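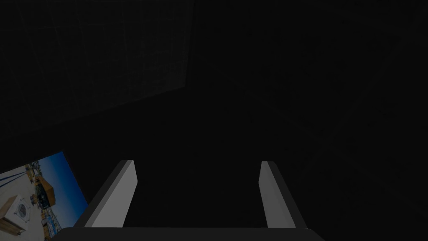
Page 70

## 6. Chores mode: before you get your hopes up

Chores mode lets the Drometti arm rehearse a household job in the simulator before it's let loose on your actual kitchen. It does some of these jobs well. It does others the way a teenager does, and you should read this section before deciding which are which.

The rehearsal view is taken from behind the gripper, looking along the two fingers. Open fingers with a gap between them mean the arm is holding nothing. New owners sometimes watch this for a full minute waiting for something to happen. Press Start.

### 6.1 Set up a rehearsal

1. Check that the arm is bolted to its base plate. The simulator doesn't need it. Step 9 does.
2. Switch on the controller and wait for the green light. If it's amber, see Section 3.
3. Open Nustholm on your computer and select **Chores > New rehearsal**.
4. Choose a job from the list. Start with *Pick up one thing*. Do not start with *Laundry*, whatever the box told you.
5. Set **Scene light**. The lowest setting gives you pale fingers and a great deal of black. It's useful for testing whether the arm copes in a dim room, and not much use for learning where anything is.
6. Set **Finger opening** to *Full*.
7. Press **Start** and watch at least 3 attempts to the end. One good attempt is luck.
8. Open the **Results** tab. A job marked *Ready* has passed in simulation. A job marked *Ready-ish* has not, and we've asked the software people to stop using the term.
9. To try the job on the real arm, clear the bench, stand outside the taped line and select **Send to arm**.

> **Note:** Pictures and posters in a rehearsal scene are flat. The arm can't open, empty or fold anything shown on one. Earlier versions of the software were less clear on this point and would have a go.

> **Caution:** Keep fingers, sleeves, tea towels and pets away from the gripper while the controller light is green. The fingers close with the same force whether they've found a mug or you.

### 6.2 What it can manage so far

| Job | In simulation | On a real bench |
|---|---|---|
| Pick up a mug by the body | Yes | Yes, if it's upright |
| Put a mug in the dishwasher rack | Yes | Mostly |
| Wipe a flat surface | Yes | Yes, avoiding the corners like everyone else |
| Load a front-loading washer | Sometimes | One sock at a time |
| Fold a fitted sheet | No | No |
| Find the other sock | Not offered | Not offered |

The arm completed 518 mug pick-ups in a row on the demonstration bench at Anozie before it met a mug with a spoon left in it. Please remove spoons.

Two flat, parallel fingers are a sensible choice for boxes, handles and most crockery. They're a poor choice for anything that sags. The soft-tipped Flotetti fingers (sold separately) improve matters with cloth, though you'll still be faster doing your own washing, and will be for some years by our reckoning.

### 6.3 If the view is nearly all black

1. Raise **Scene light** by one step and wait for the view to redraw.
2. If the fingers brighten and nothing else does, select **View > Reset room**.
3. If you still can't make out your job, go back to step 4 of 6.1 and load it again.
4. Do not shine a torch at the monitor. We've had the call.

Rehearsals are saved automatically, up to a limit of 4000. After that the oldest is deleted first, so export any you're fond of.

*Section revised May 20, 2022, by Despina Toma. Corrections to the chores table are welcome, particularly optimistic ones with video attached.*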